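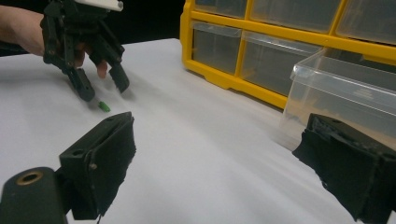
그림 3. 흰 작업면 위의 초록색 소형 물품과 뒤쪽의 노란색 서랍식 정리함.

3.2 소형 물품의 분류 보관

작은 물품은 크기가 비슷해도 쓰임이 달라 한 상자에 섞어 두면 다시 찾는 데 시간이 걸린다. 본 연구에서는 Werncombe 작업실에서 쓰던 물품 674점을 14개 범주로 나누고, 범주마다 서랍을 하나씩 배정하였다. 작업면은 밝은 색으로 통일하였다. 그림 3의 초록색 조각처럼 손가락 끝만 한 물품도 흰 바탕에서는 윤곽이 쉽게 구분된다.

정리함은 서랍이 투명한 것을 골랐다. 참여자는 서랍을 열기 전에 내용물을 짐작할 수 있었고, 이름표는 예비 조사 이후 떼어 냈다. 물품은 한 번에 한 점씩 작업면에 놓았으며, 한 회기는 20분으로 제한하였다. 범주를 정하기 어려운 물품은 별도의 접시에 모아 두었다가 회기가 끝난 뒤 다시 분류하였다. 재분류 기준은 Morsy 분류표를 따르되, 길이가 짧은 물품에는 색 항목을 먼저 적용하였다.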